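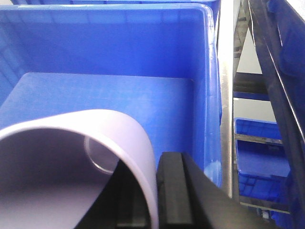 3. Storage of flexible sheet materials

The third part of the project concerned the storage of flexible sheets in the shared workshop at Ulton, where offcuts had previously been kept flat on open shelving. A survey carried out in February recorded 298 separate pieces, many of them creased at the corners or marked along one side. It was therefore decided to test rolled storage in large blue plastic bins. A pale lavender sheet, wound more than once around itself, rests in the bin as a loose roll with an open centre, and much of the bin floor remains free beside it. This arrangement was adopted as the standard for all thin sheets. Tight rolling was rejected after the first trial, as the sheets were difficult to flatten again on the cutting table.

3.1 Method

Each sheet was wiped, rolled by hand and placed on its side. No ties or elastic bands were used. Kevin Huanca prepared the written instructions for workshop users, and Magdolna Gál kept the borrowing record, which was checked every Tuesday. Sheets shorter than 573 mm were excluded from the trial and stored in the Flovgate drawers.

3.2 Results

Users reported that a suitable piece could be found more quickly than before. Creasing was reduced, although two sheets showed a slight bend after several weeks in the same position. The borrowing record was incomplete for the final fortnight and has been left out of the comparison.

3.3 Further work

Labels for the bin rims should be agreed before the next intake of materials. The question of whether thicker sheets can be stored in the same way was not examined.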